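Section 4. Setting up your two-bin sorting station

Okay, you've got the table up and the legs leveled (if you haven't, go back to Section 3, I'll wait!). Now for my favorite bit, which is putting the bins side by side and making them stay put. I sort a lot of loose stuff in mine, building-block plates, odds and ends from the Grillmont swap shelf, whatever comes through the door, and a pair of bins that creeps apart drives me up the wall.

What you need: two open-topped bins of the same size, two spring clamps, a damp cloth and a dry one.

1. Wipe both bins, paying extra attention to the top edges. Grit under a clamp makes it slide, and I learned that one in Vomcombe with 13 people waiting for their turn at the table.

2. Set the first bin down so its front edge sits 40 mm back from the edge of the table. You'll be leaning over this one all day, so try the reach now, while it's easy to move.

3. Put the second bin directly behind it. Push until the two rims touch along their whole length.

4. Squeeze the first clamp open and drop it over both rims at one end of the shared edge. Let go slowly.

5. Do the same at the other end. I point the handles wherever they're least likely to catch my sleeve, and you may have to play with the angle a little.

6. Give the front bin a good tug. If the back one comes along with it, you're done. If a gap opens up, take both clamps off and start again from step 3.

Caution: Keep your fingertips clear of the tips when you close a clamp. Those springs are stronger than they look!

Note: Scratches and pale smears on the floor of a bin are normal wear. Mine got scuffed in the first 200 sorts or so and I've stopped fussing over them. Don't go at them with a scouring pad (it just makes more). A crack is different, and a cracked bin should be swapped out.

Note: The old Nazari tray liners don't fit these bins. Please don't trim them to size, they curl up at the corners and small parts get underneath.

7. Load the front bin first. Flat pieces go toward the back corners, where they're out of the way of your hands, and you can leave the rear bin for whatever you've finished with.

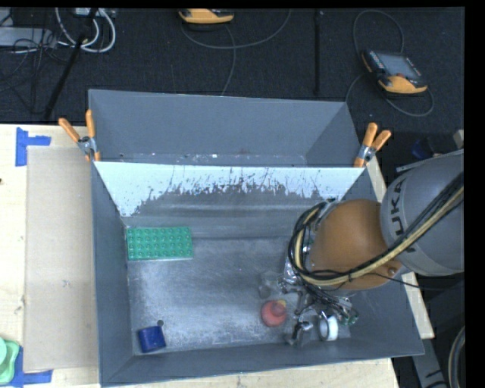
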